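Search this notebook Go

Workshop notebook - storage corner, covers and small parts
09/09/2022
Bronisława Urbańczyk 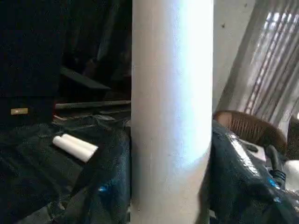 Do we keep the dark cover in the corner during the winter?

The cover stays until the Rimen shelves arrive, and after that we fold it and put it in the Kasten drawer.

Today I wanted to finish the corner, but I did only one half. I wiped the white column with a damp cloth and plain soap. There are still small specks on it, and I did not want to rub harder. Mieczysław thinks it needs paint. I will first ask Britulby which white they used in the hallway.

Short white rolls go in the small parts box, please, not on top of the cover. I spent five minutes this morning looking for two of them.

Labels: we have 100 blank ones from Fletico, the glue is weak on fabric - good on metal and on painted wood. Old labels which we can't read any more should be replaced, but ask me before you peel them.

Still to do: sweep behind the column, measure the wall for three shelves.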